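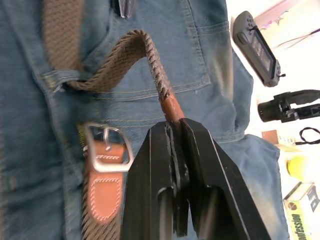

Chapter 3
Soft Things and Stiff Hands: A Morning at the Open Day

If you have never been to an open day at a robotics workshop, I hope this chapter sends you to one. The one I have in mind was held in Stilholm on Saturday, January 6, 2018, and I went expecting to be dazzled by speed. Around 120 people came through the doors, many of them with children on their shoulders, and the biggest crowd (I was in it for most of the morning, my coffee forgotten) stood at a table where an arm was working on a belt and a pair of jeans.

Think for a moment about how you handle a belt yourself. You find the end without looking, you feel it bend, and you let it slide a little when it pulls. The arm had two flat black fingers. They held the braided belt by its leather tip, with the strap rising up out of them in a loop and running back under a belt loop on the jeans. A steel rod would have stayed where it was put. A braided strap stretches and sags, and denim bunches up into folds whenever it pleases!

That is the trouble with soft things, and it will keep us busy from here to the end of Part One. We begin with grip: where to take hold, how hard to squeeze, and how a machine might know that it has the tip and only the tip. Before you read on, please go and get a belt of your own.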